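Notebook, September 18, 2021
Water logger for the Covham weir, dust and clock problem

I continue from the last page, where I wrote that the level data from the weir has a jump and I do not understand it. Now I understand half of it.

The file from the logger has 1,426 readings. By the clock of the logger, the last 69 of them are later than the moment when Fulgencio took the card out, and this cannot be. So the clock in the logger goes too fast, or it was set wrong in the beginning. I checked the paper sheet from the installation. Fulgencio Galindo wrote the start time by hand, and his time agrees with the first reading to the minute. Then it was set correctly, and it is the clock that runs fast.

I put the spare logger (same type, from the Dirnberg box) on the bench beside the radio clock and left it overnight. In the morning the difference was too small for me to read. I should leave it for a week at least. Question for Fulgencio: did the first one stand in the sun? On the Lim side of the river there is no shade after lunch, and I remember that the box has a dark lid.

About the jump. I drew all the levels on one long paper, because on the screen I always lose the scale. The level rises 2 cm between one reading and the next and after this it stays up. Rain does not do this. Rain comes up with a slope and goes down with a longer slope. I think that somebody put boards in the weir, or the tube of the sensor moved in its clamp. Berkar told us on the phone that they did not touch the boards this summer, but the person on the phone was not the person who works at the weir, so I do not take it as a sure answer. 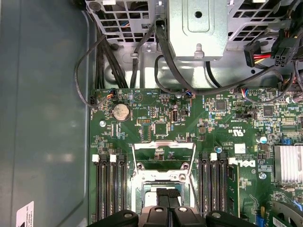
For the tube I made a small test in the sink. I filled the tall bucket to the mark, fixed the sensor with the old clamp and pulled the cable gently, as a branch in the water would do. The sensor slipped in the clamp the first time I pulled. With a piece of bicycle inner tube around it, it did not slip, also when I pulled quite hard. I do not have a proper spring scale here, so "quite hard" is my arm. Please somebody repeat it with a 500 g weight on a string, then we have a number for the report.

If the sensor slipped down, it would show more water than before, and the jump is in this direction. It fits, but a board would also fit. The only way to decide is to read the staff on the wall at the weir and compare it with the logger on the same minute. We have one staff reading from the installation and none after. My mistake, I had it on my list and I did not write it on the sheet for the visit.

To do:
Read the staff at each visit, two times, before and after taking the card.
New clamp, or rubber under the old one.
Write the time from a phone on the sheet, next to the time of the logger.
Ask Berkar for the name of the person who handles the boards.
Paint the lid white, or put a roof over it.

I do not correct the data yet. I keep the original file as it is and make a copy with the word "shifted" in the name. In the copy I will subtract the 2 cm after the jump, only if the staff reading agrees. The time I can spread evenly over the whole series, but I am not happy with this, for if the heat is the cause, then the error is larger in the warm weeks and almost nothing in the cool ones.

The batteries of the first logger are still good. I put them back, they should last until December.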